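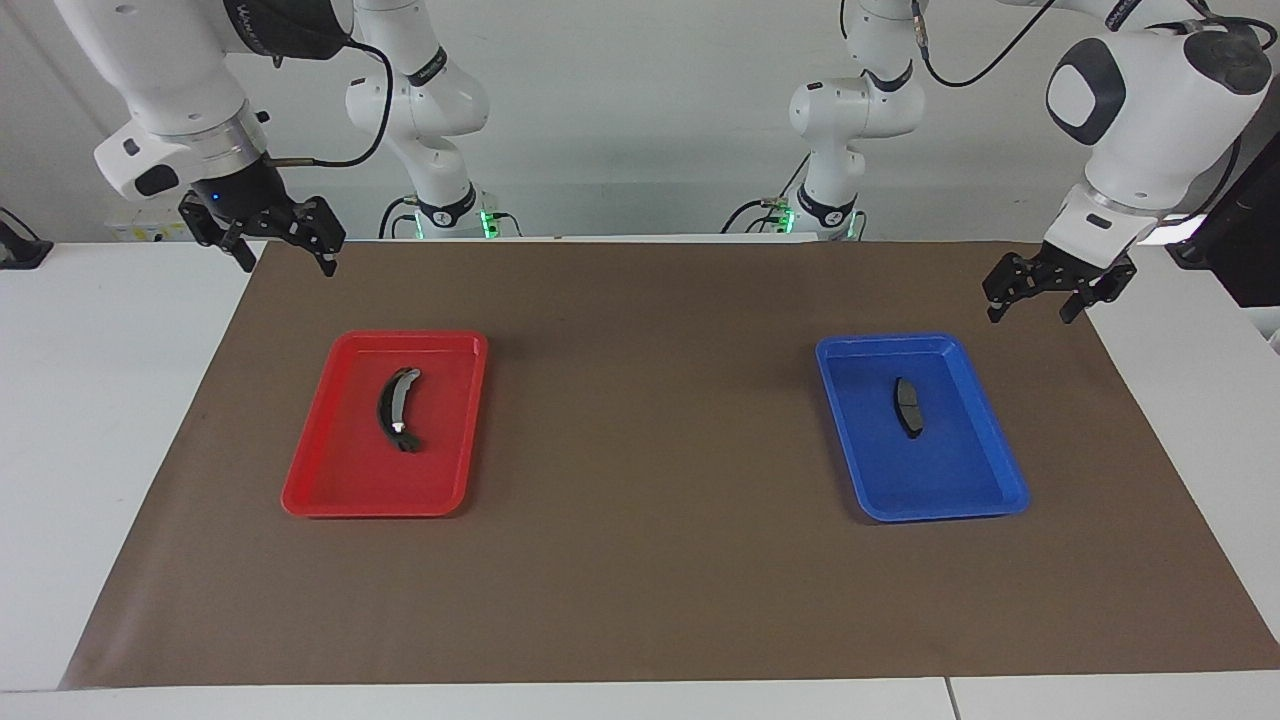 ブレーキパッド仕分けセル 双腕タイプ(Clinholm)
設置・日常点検・補修部品のページ

双腕アーム2台、2指平行グリッパ、トレイ2枚(赤・青)、マット1枚のセット品。パッドの形状違いを左右のトレイに分けて置く作業向け。湾曲タイプは赤、直線タイプは青、が出荷時の割り当て。変更可、設定画面の「トレイ」から。

※アームの左右はロボットから見た左右です。正面に立つと逆になります。問合せの際は「ロボット右」「ロボット左」でお願いします。赤トレイ側がロボット右。

在庫:セット品は受注生産。マット、トレイ、指先は在庫あり。

■セット内容
・アーム(白)2台 ベース取付カラー付
・2指平行グリッパ(黒)2個
・手首フランジ、グリッパケーブル 各2
・作業マット 茶 1枚
・浅型トレイ 赤1、青1
・Clirer 制御ソフト ライセンス1
・六角レンチ一式、結束バンド
テーブルは別売。お手持ちの台を使う場合は天板の水平とたわみを先に確認のこと。柔らかい天板は不可。

■設置
1 天板の奥側の縁に取付カラーを2個とも仮止め。本締めはまだ。
2 ベースをカラーに載せる。必ず2人で。片方が支えて片方が締める。
3 本締め。対角に少しずつ、一気に締めない。
4 ケーブルは手首からループを残して上へ逃がす。ぴんと張ると手首を回したときコネクタが抜けます。抜けた、という連絡の大半がこれ。
5 マットを敷く。手前の縁が天板の手前より少し内側に来る位置。左右は天板が見えていてOK。
6 トレイを置く。間はしっかり空ける。近いと左右のアームの干渉チェックで止まります。
7 電源投入。ベース根元のランプが緑になるまで待つ。グリッパ前面は青。

緑にならない場合は非常停止の戻し忘れをまず見てください。次にベース側コネクタ。それでもだめなら電源を切って30秒待って再投入。

■位置あわせ(トレイ)
トレイは多少斜めでもかまいません。教示のときに四隅を取るので角度は補正されます。ただし教示後に動かしたら取り直し。マットごとずれた場合も同じ。
手順:手首のボタンパネルでハンドガイドに入れる→指を閉じて指先を角の内側へ→登録。四隅ぶん。最後に中央の高さを1点。
高さは必ずトレイの底で取ること。マット面で取ると底を突きます(当社でもやりました、指先交換になった)。

■指先の開き
待機時は全開にしない。少し開いた状態で下向き、トレイの上で待機が標準。全開待機だと隣のパッドに触ることがある。
湾曲パッドは弧の中ほどをつかむ。端をつかむと回ります。クリップ付きの品番はクリップ側を避けて教示。曲げると製品側が不良になるので注意。
直線パッドは溝に指先が落ちないように、溝と平行につかまない。裏金の縁を基準にすると安定。

■日常点検(始業前)
・ベース根元のランプ 左右とも緑
・グリッパのランプ 青点灯
・フランジのがた 手で軽くゆする
・グリッパ脇の細いケーブル、金属コネクタのゆるみ
・指先の摩耗、粉の付着
・マットの縁の浮き
・トレイの割れ、底の粉

摩擦材の粉はエアで吹かないこと。集塵機か湿らせたウエス。吹くとグリッパのガイドに入って動きがしぶくなる。

■マットについて
縁が反ってくるのは正常。多少の波打ちも問題なし。指先が引っかかるほど浮いたら裏返して一晩、なおらなければ交換。両面テープで全面貼りはやめてください、はがすとき天板の塗装ごと行きます。四隅だけならOK。
油を吸ったものは洗わず交換。

■グリッパの交換
1 Clirer で「保守姿勢」へ。電源オフ。
2 細いケーブルのコネクタを先に外す。引っ張らない、リングを回して抜く。
3 フランジのねじを外す。落下注意、片手で受ける。
4 新しいグリッパを向きを合わせて取付。位置決めピンが入ればそれが正しい向き。
5 コネクタを戻す。カチッとなるまで
6 電源オン、開閉を40回。音と引っかかりを確認。
7 高さの1点だけ取り直し。四隅は通常そのままで可。

左右のグリッパは同じものです。予備は1個で足ります。

■よくある症状
片方だけ動かない:ランプ確認。緑なのに動かないならソフト側で片腕モードになっている。
つかんだのに落とす:指先の粉。拭いても変わらなけば指先交換。
置く位置がだんだんずれる:取付カラーのゆるみ。増し締めして四隅を取り直し。
赤と青が逆に入る:トレイを入れ替えて戻し忘れ。設定か現物のどちらかを合わせる。
手首を回すと異音:ケーブルが手首に当たっている音のことが多い。ループを作り直し。

■補修部品(品番)
指先 左右組 PK-30
作業マット 茶 PK-40
浅型トレイ 赤/青 色を指定してください
グリッパケーブル 旧型フランジ用は Endale 営業所へお問合せ
取付カラー用ボルト一式 在庫わずか
Prikonska 仕様のセルはコネクタ形状が異なります。注文時にかならず本体銘板の記号をお知らせ下さい。

■納期・返送
補修部品は午後2時までの受付で当日発送。アーム本体の修理は返送のみ、出張修理はしていません。返送時はグリッパを外し、ケーブルはベースに軽く巻いて固定。トレイとマットは同梱不要です。梱包箱は捨てずに保管をお願いします。箱がない場合は有償で送ります。

Clinholm 部品係 内線1988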